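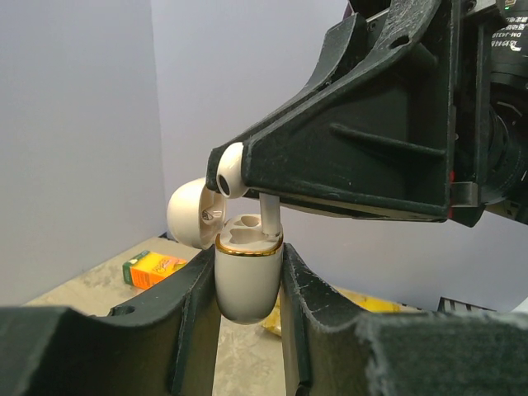

Ustier Bench

The Ustier Bench is a tabletop procedure for comparing robot grippers on two-arm machines. It was drawn up at the Tillolton workshop and is used mainly to choose finger shapes and finger coverings before a longer test run. The current version of the rules is dated 27/03/2020.

Setup

Two arms are fixed to the front edge of a table with white walls on the other sides. Each arm carries a parallel gripper and a small camera at the wrist. A fixed camera covers the whole table. The same controller settings are kept for every gripper in a comparison, including closing speed and holding current.
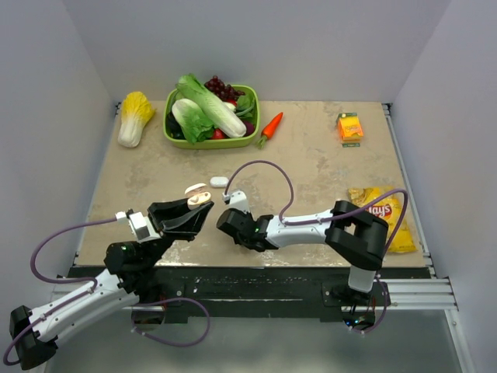

Objects are chosen for differences in size, stiffness and surface. Small rigid items are used for two-handed tasks, where one gripper holds a part and the other fits something into it. Groceries make up most of the rest. A basket heaped with lettuce, grapes and tomatoes is harder to pick from than a carrot lying on the open table, and the two are scored separately. A bag of chips tests whether a gripper can hold a package that changes shape. Real and toy food may both be used, but a gripper's scores on one are not carried over to the other.

Scoring

A full comparison has 84 trials for each gripper, with 7 trials per task. A pick counts when the object is lifted clear and held for five seconds. Drops, missed grasps and visible damage are recorded under separate headings. An insertion counts only if the holding gripper keeps the part upright until the other has let go.
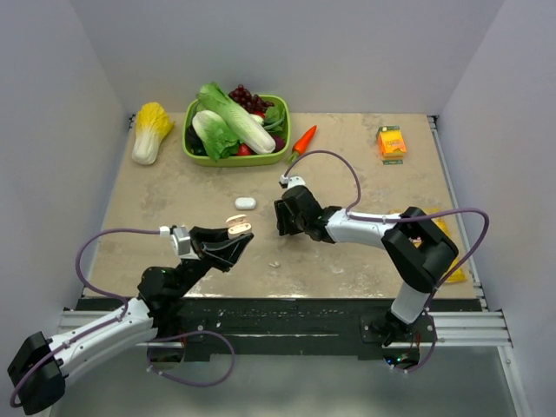
Trials are repeated if an arm stops because of a controller fault, and the fault is noted next to the result. Finger coverings are checked for wear between tasks and may not be changed partway through a comparison.

Variants

The Nowakowski variant leaves out the fixed camera and relies on the wrist cameras alone. The Brurgate variant, added in December, keeps both views but uses a different controller on each arm. Its first published set of results covers 449 trials.

See also: Parallel gripper; Bimanual manipulation; Wrist camera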